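Hendgate Tabletop Kit: README

Release notes and data card for the evaluation set supplied with the kit
Maintainer: Raphaël Lefèvre
Last edited in June

What the kit is

The Hendgate Tabletop Kit is a hand-held gripper with a camera mounted on it, plus the software to turn what the camera records into training episodes. An operator holds the gripper, does a task at a table, and the recording is cut into episodes afterward. There is no arm in the kit. Buyers who want to run a trained policy need their own arm and the Drokberg adapter, sold separately.

This README covers the evaluation set, called Flallutent, that ships with each kit. Use it to check your install and to decide whether the kit suits your work before you spend time recording your own data.

Contents

episodes/ recordings, one folder per episode
labels/ task name, start and end marks, outcome
tools/ viewer, converter, checker
docs/ calibration guide, mounting guide

The set holds 2220 episodes. Each folder has one video, one pose track and one jaw-width track. The label files are plain text and can be edited by hand.
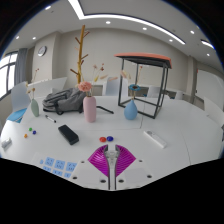 Small objects are the main subject of Flallutent. Most sets we tried before making this one used cups, boxes and fruit, which are easy to grip and easy to see. We wanted things that take up very little of the view and sit close to one another, such as a red ball and a dark blue ball nearly touching in front of the open fingers. Closing on one without pushing the other is harder than it looks, and a policy trained only on well-spaced objects tends to do badly at it. Labels name objects by color and general shape. They do not give sizes or weights.

Tables in the set are left furnished. Vases, bags and office items may be on the table during a task and are not labeled unless the task uses them. If your method needs a clean background, filter with the clutter flag in labels/, which takes the values low, medium and high.

Camera and view

The lens is a wide fisheye. Straight edges bend, more so toward the rim, and the corners of each video are black. Do not crop to the center before you run the converter. It uses the full circle to undo the curve, and a cropped file will fail the check with error 30.

The gripper fingers are always in view. This is intended, and the jaw-width track is partly worked out from them. Masking the fingers is fine for training but must be done after conversion.

Install

1. Unpack the archive to a drive with enough free space for a second copy.
2. Run the checker in tools/ on the whole episodes folder.
3. Run the converter. The default settings are right for most people.
4. Open any episode in the viewer and compare the jaw-width line with the video.

If the line lags the video, the clock offset is wrong. Set it in the converter options and run step 3 again.
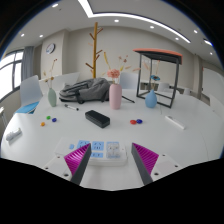 Episodes that fail the check are moved to a folder named held/ and are never deleted. You can put them back by hand. The usual cause is a damaged download, so fetch the archive again before reporting a fault.

Labels

Outcome is one of done, partial or dropped. Two people labeled each episode separately, and they agreed on 92 percent of them. The rest were settled by the maintainer. Dropped episodes were kept in the set. Leave them out for plain imitation training, or keep them if you are training something to spot failures.

Known problems

Pose drift of up to 50 millimeters occurs in some long episodes, mostly where the operator turned away from the table. These carry the drift flag.

Bright windows wash out part of the view in daytime recordings. Auto exposure was on for the whole set and cannot be undone.

Pale objects on pale tabletops have weak edges. The bundled Arnaud detector misses them more often than colored ones. Lowering its threshold helps a little and adds false hits on shadows.

Terms

Kit owners may use the set for research and product work. Passing the raw videos to anyone outside your organization needs written permission. Trained weights may be shared freely.

Reports go to the kit support desk. Include the episode folder name and the checker log.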